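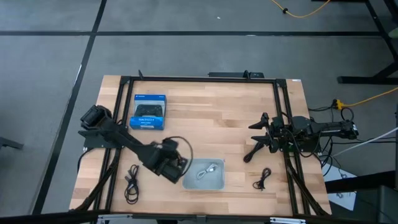
Week 9 handout: Budgeting for a two-arm bench

Most of you will price the arms first, and that's fine, we all do it (I certainly did!). But please leave room for the dull stuff: the frame, the rails, the base plates, and cables, cables, cables. On our Teshome worksheet the small parts came to $1,133, almost what one team had set aside for the table and frame together.

Get quotes from both Jovham and Plarkico, and ask each about spares. Draft budgets are due in February, 2 pages at most.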